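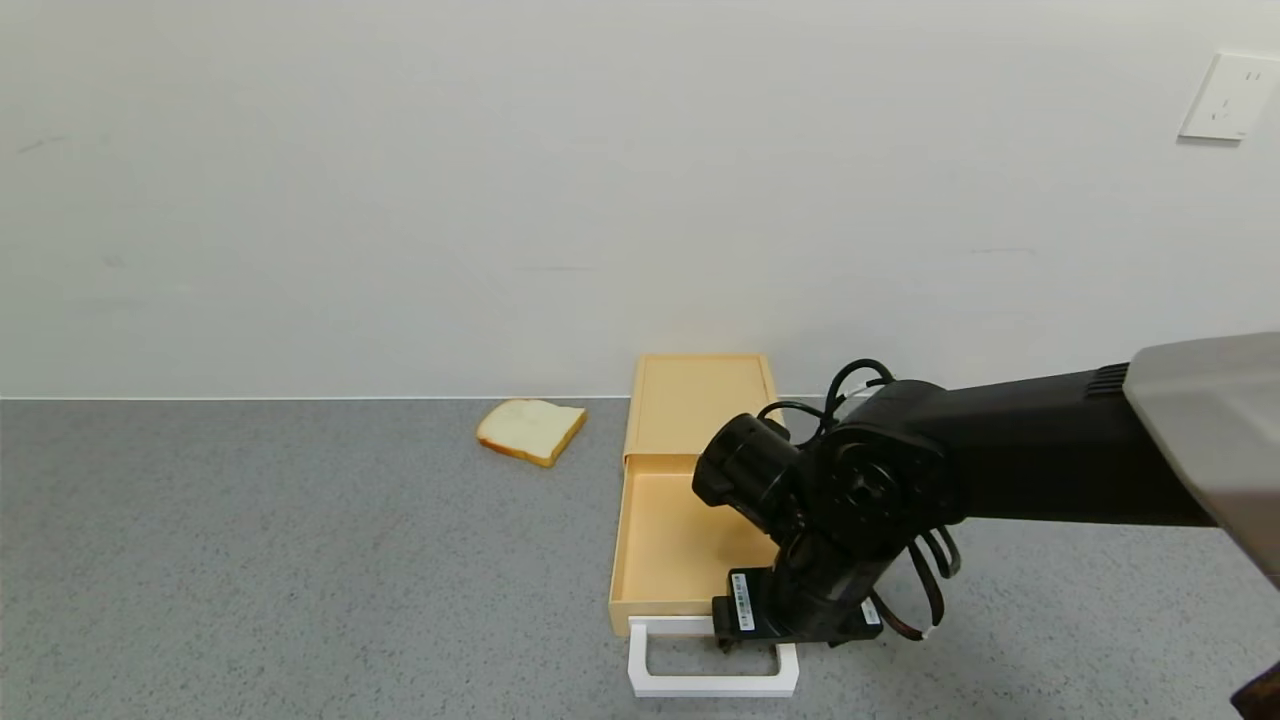
How often do you need to clean the gripper on a countertop arm?

Once a week is enough for an arm that handles dry things such as bread and drawer handles. If it handles anything sticky or greasy, wipe the fingers at the end of every day.

Switch the arm off at the wall before you start. On the Venholm, wait 90 seconds after the light goes out so the joints lose power fully, and keep one hand under the wrist while they do. It will sag.

Brush the fingers first. Crumbs pack into the grip pattern on the inner faces, and a damp cloth only pushes them deeper. An old dry toothbrush does the job. Work lengthwise, then across. Follow with a cloth wrung out in warm water and one drop of dish soap, then a dry one. No bleach, no oven cleaner.

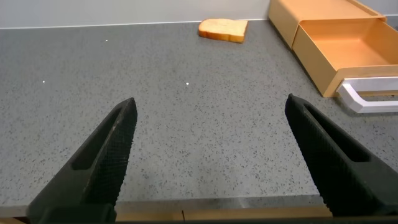

Don't forget the slots that run along the fingers. A wooden toothpick gets into them without scratching. Leave the fingers to air dry for 9 minutes before closing them.

Cables

Run your hand along the cables every time you clean. They should hang in easy curves with no sharp bends. Move the arm by hand through its full reach and watch for a loop that pulls tight or catches on the joint. Retie any that do, with hook-and-loop straps. Zip ties cut into the jacket.

Vents

Vacuum the slots with the soft brush on low. We do this in January and again in summer.

Checking the grip

Power up, run the homing routine, then have the arm open and close a light drawer. If the fingers slip off the handle, check that both tips meet evenly. Ours were out after a knock, and loosening the finger screws, squaring the tips and tightening again fixed it. After 100 drawer pulls, check those screws once more.

Replacement pads

The Costska pads fit the older Samuel fingers too, but the screws are shorter, so keep the old ones in a labeled bag.

Last updated 30 July 2025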